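4.2 Changes in the morning routine

Before the trial, breakfast at the Flatov residence was set out by two kitchen aides working side by side. One handled toast and hot drinks, and the other did fruit, cereal and trays. With the Skakell arm in place, the second job was split. The arm moves items between the cutting board and the tray (Figure 3), and one aide stays at the counter to make toast, pour drinks and check each tray against the diet list before it leaves the room.

Shares 217 | Comments 3

We logged 144 breakfast shifts and spoke with the aides at the end of each month, starting in November. Time spent at the counter fell, but the aides did not describe the work as lighter. Several said they now stood and waited more, and that waiting was tiring in its own way. The aide moved off the counter went to the dining room, where residents had often asked for more help with eating. Both aides and residents rated this change well.

Two problems came up again and again. The first was the layout of the counter. Aides were used to putting things down wherever there was space, and they had to learn to leave the area by the tray clear. Some of them disliked being, in the words of one, "tidied by a machine." The second was responsibility. When a tray went out with the wrong fruit, it was not clear to staff who should sign the error form. The home settled this by having the checking aide sign in all cases, which the aides thought unfair. We return to this point in Section 5. 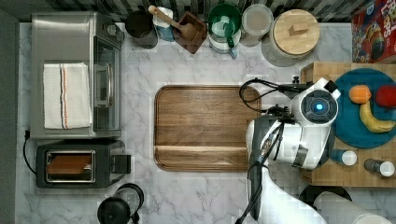
Figure 3. The arm over the counter, between the serving tray and the cutting board with a plate of fruit.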